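Trastine › Sobre nosotros › Quiénes somos

Por Slavica Stan – 28 de junio de 2019

¡Hola! Soy Slavica y llevo Trastine junto con mi socia, Viorica Lazarević. Somos una tienda de juguetes de cocinita, y casi todo lo que vendemos es comida de mentira: frutas, verduras, panes y las bandejas para servirlo todo. Empezamos con un puesto de 9 cajas en el mercadillo de Irthorpe y ahora tenemos 290 referencias en el almacén (y unas cuantas más en mi salón, para desesperación de mi familia).

Lo que más nos gusta es montar surtidos. Nos sentamos a la mesa, sacamos piezas y vamos probando colores hasta que el conjunto apetece – a veces nos da la hora de comer discutiendo por un limón.
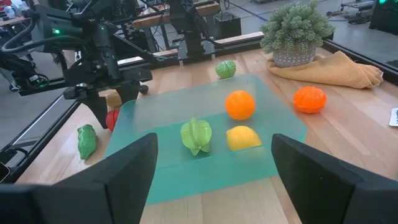

Carambola, limón y naranja en la bandeja verde azulada.

La carambola fue un empeño de Viorica. Yo decía que ningún niño iba a saber qué era, y resulta que es la primera que piden por su nombre. Mi favorita sigue siendo la mandarina, aunque reconozco que los pimientos verdes tienen su público, sobre todo entre los que juegan a restaurantes.

El surtido grande se llama Illia y trae 17 piezas. Si se os pierde alguna debajo del sofá, escribidnos, que las vendemos también sueltas. En agosto cerramos el almacén para hacer inventario, pero seguimos contestando correos, ¡un poco más despacio, eso sí!

Última actualización: 28/06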